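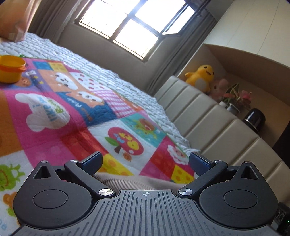 Lahtinen House Team – Household Diary, February

I started after the morning tea, when the small bedroom had good light. The plan for the month says that every bed must be made ready before we do the cupboards, so the cupboards had to wait again. I am a little sorry for it, I like cupboards more than beds.

The bed has its white quilted cover on the mattress, the one with the stitching like small bricks. I like this cover very much. It washes well and it does not slide, and the stitching hides the places where it was mended last winter. Over it I laid the patchwork play mat, because it is too big for the table and on the floor my knees complain. On the bed I can stand and work with a straight back.

The mat is a cheerful thing. Each time I spread it I find some animal that I forgot. There is a brown face on purple, round like a bun, and a white bear on the orange-peach square, and on the deep pink part a fluffy sheep who looks rather pleased with herself. Between the animals are spots and stripes and some words in letters which I can never read to the end, as I always stand on the wrong side. I think whoever chose the squares did not worry if the colours agree. Magenta next to red, and then yellow with orange dots! In my mother's house this would not be permitted. But it works, and small children are not strict about it.

I went over the seams with my fingers, slowly, from one corner to the other. This is the part which cannot be done quickly. A seam can look whole and still open when you pull a little. I found one weak place near the green edge and marked it with a pin, and then I became afraid that I forget the pin, so I took it out again and wrote the place in the blue book. The thread for it must be the strong one from the Zekell box. The ordinary thread did not hold in the autumn and I had to do the same corner 2 times.

The instruction card from Prurkora says wash at 30 degrees and dry flat. I agree with the first half. To dry such a mat flat you need a room with nothing else in it, and we do not have such a room. I hang it over the two rails in the passage and turn it before supper. So far it came to no harm, only the passage is narrow for one day and everybody walks sideways. 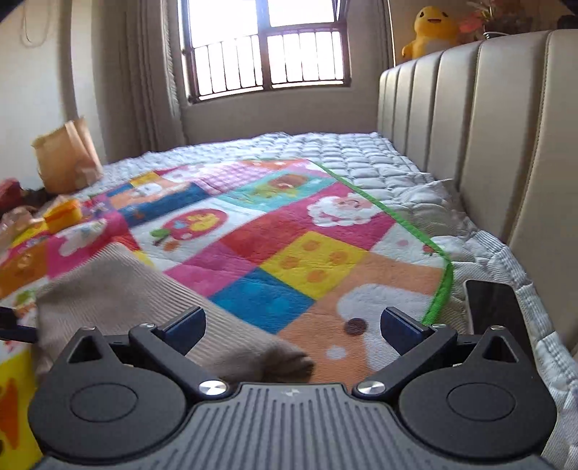 The ribbed cloth on the mat, folded.

The beige cloth took more of my time than I expected. It is ribbed and soft and has no will of its own. I fold it in half, I make it smooth, I look away and one end has rolled itself up again. Somebody once showed me to fold along the ribs and never across them, and this is good advice, but first you have to get the ribs straight, and they travel. At the third attempt I laid it on the mat with the long side to me and pressed with the flat hand from the middle outwards. That was better. I wrote this also in the blue book, for the next person.

I am not certain where the cloth should live. On the list it is under "bed things", but in the cupboard it was lying with the towels, and before this, I remember, in the Juka basket with the baby blankets. It is too thin for a blanket, in my opinion. For now I will put it on the second shelf with a paper label. If someone has a different opinion, please write it on the label and do not move the cloth without a word.

The yellow container with the orange band also stood on the mat in the morning. It is round and does not fit well beside the square boxes, so it always ends in the front, and then it is in the way when you want something from the back. I would give it the window sill. Yellow looks nice there, and in February we can use some yellow.

In the afternoon I counted the clothes pegs, as it was my turn. There should be 100 and we are 4 short. I looked under the rails and in the pocket of my apron, where I found one, so please read 3.

For tomorrow: the weak seam, the label, and ask if we may order a second white cover – when the first is in the wash the mattress stays bare until evening, and I do not like to see it. Also the lamp in the passage makes a small noise again. I switched it off at half past six and finished the writing in the kitchen.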